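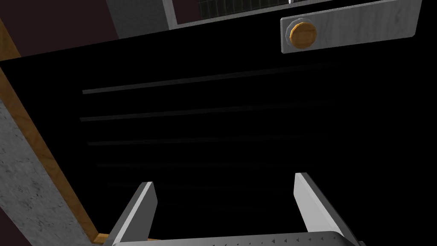
Extended warranty on a wall oven, anyone ever come out ahead?

crumbtray
Closing on a kitchen package at Bomstead. The oven is a Voltau and the sales guy wants another 200 dollars for five years of "total coverage." He says the control boards die right after the factory warranty ends. If that's true, why is he selling me the oven?

mudroom_mike
Skip it. I paid 99 for the Gaillard plan on my last range. When the igniter quit they called it a "wear item." Igniters, hinges, gaskets and bulbs are all wear items. What's left, the paint?
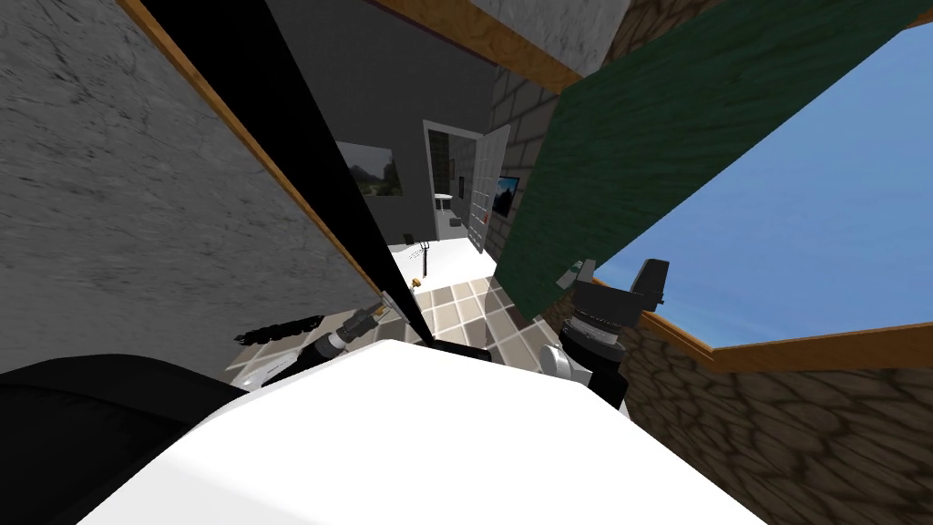
pilotlight47
Disagree. My board went in year three and the plan covered all of it, parts and labor. The quote without it was more than half the price of the oven. Read the contract before you sneer at it.

crumbtray
Did they pay the repair shop directly, or did you pay and then chase them?

pilotlight47
Paid and chased. Got the check in June, after two months of phone calls.

mudroom_mike
So you lent them money for two months. Great plan.

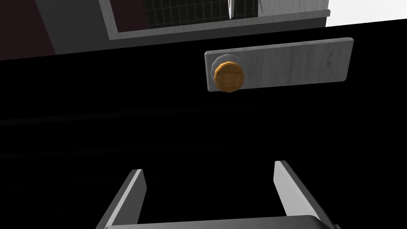
oldgasket
Both of you are going off one oven each. Put the 200 in a savings account and do that with every appliance you buy. I've skipped every plan since we moved in and I'm well ahead, even after a dead Ziltik dishwasher.

pilotlight47
Fine if you have the cash sitting there. Plenty of people can't cover a surprise bill on a 2,000 dollar oven.

crumbtray
Update 01/07/2023: asked for the full contract in writing. He only had the brochure. I bought the oven without the plan.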